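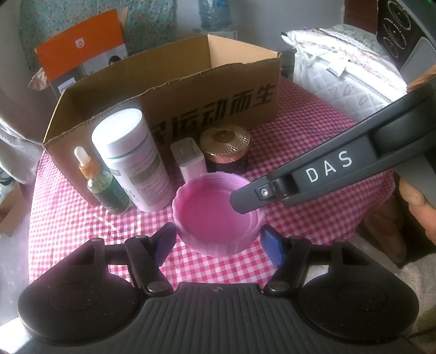

Dorkgate, April 11, 2024 – Fumo, the home sorting and recycling service, will open a second drop-off counter in Dorkgate this July and will begin accepting plastic bottle caps, pump tops and droppers at both locations.

Small pieces like these have until now been turned away at the counter. Caps often fall through the screens used to sort mixed recycling, and householders were asked to put them in the general rubbish. Under the new arrangement they will be collected separately, sorted by colour and sent to Kettler, a plastics processor, to be shredded and moulded into garden edging.

The change follows a trial in 41 households. Each was given a cardboard carton and asked to clear one shelf or tabletop at a time, keeping the containers from vitamins, skin care and drinks apart from the rest. Over the trial, participants returned some 175 kilograms of material, glass jars included.

Households taking part told Fumo the hardest items to place were those made of more than one material. A dropper bottle may have a glass body, a plastic collar and a rubber bulb, and jars of face cream often come with metallic-looking lids that are in fact coated plastic. Fumo staff will take these apart at the counter on request. There is no charge for up to 40 items per visit.

Chargers and other small electrical goods can be handed in at the same time but must be kept out of the carton. They will go into a separate bin and be forwarded to Drokport, which handles electrical waste for the district. Product boxes and shipping cartons should be emptied and flattened.

Residents are asked to:

Rinse caps and bottles and let them dry
Remove caps from bottles before bringing them in
Leave labels on – they come off during processing
Keep medicines at home or return them to a pharmacy

The new counter will be at the rear of the Dorkgate markets, with parking for 2 vehicles beside the entrance. Opening hours will be posted at the existing counter in June.

Cartons are available now from the existing Fumo counter. Households that already have a sturdy box of their own are welcome to use it.

Media enquiries: Fumo communications office, Dorkgate.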